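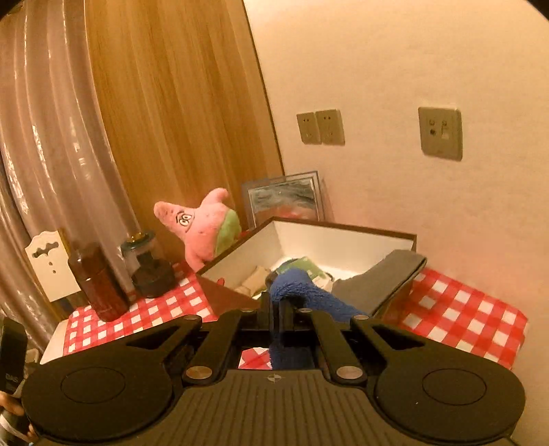

Drellis - bathroom bits into a box

README for the February release

Welcome, and thank you for taking an interest in our little collection. Drellis is a set of short recordings of one very ordinary household job: putting small bathroom and dressing-table things away in a box, and getting them out again. We chose it because everyone has a drawer, a shelf or a basket somewhere that needs this doing to it, and because the things themselves are so different from one another in the hand. A bag of cotton swabs and a bit of towelling may live side by side for years, but they ask for quite different treatment when you come to pack them.

There are 234 recordings in the full set. Of those, 196 have been checked from start to finish and are the ones we would suggest you begin with. The rest are perfectly usable for many purposes, but we haven't yet been through their notes with the care we would like, so please treat the labels on them as a first draft.

What is in the folders

Each recording has its own folder, and inside it you will find the pictures, a short plain text note and a list of the items that were out for that session. The note says what the job was, in the same sort of words you would use to ask somebody in your own house to do it: "put the cloth in the box", "make room for the swabs", "take everything out and start again". We tried writing stricter instructions at first and went back to these, as they were so much easier to read.

The folders are sorted into two groups. Owen holds the packing jobs, where things begin on the table and should end up in the box. Larkska holds the unpacking jobs, which go the other way. A few sessions wander between the two, as tidying does, and we have filed those by what the note asked for at the beginning.

The things themselves

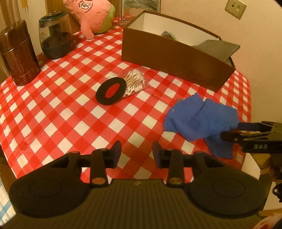
Soft things take up most of our attention in this set, and they were the hardest to write sensible notes for. A towel that has been neatly folded is one sort of object and the same towel in a heap is quite another, so we record how a cloth is lying whenever it seems to matter. The blue terry one on the checked tablecloth is entered as "crumpled", for instance, even though there is a loose sort of fold in it, and the grey-green cloth hanging over the rim of the box is entered as "draped". The makeup sponge, black with a red centre, goes down under "sponges" and the cotton swabs under "bagged items", bag and all. If you would sort them differently, please do - the item lists are plain text and easy to change.

We use "in the box" a little generously. Something counts as in if most of it is below the rim, and a trailing corner doesn't spoil it. If a cloth is more outside than inside we call it "over the edge", and there is a separate label for that. Up to 9 items may be listed for one session, though you shouldn't expect all of them to be in view at once, as small things do tend to disappear under cloths.

Things we would like to put right

The word "cloth" is doing too much work in the older notes. It has been used for towels, for flannels and now and then for something that ought really to have been called a sock, and we are slowly going back through to mend this. Colours are given as they looked to whoever wrote the note, so one person's grey is sometimes another person's green. Please don't lean on them too heavily if you are matching items between sessions.

We would also like more variety in the boxes. A wide, shallow one and a deep, narrow one make for very different packing, and at present the set can't tell you much about that.

Using and sharing

You are welcome to use Drellis for study and teaching, and to pass it on so long as this file goes with it. If you trim the set down or rename the labels, a line at the top saying so would be a kindness to the next reader. Corrections are gratefully received through the Staststead project page. Please give the folder name and the line of the note you mean, and we will fold the change into the next release.

Last revised 28/11/2018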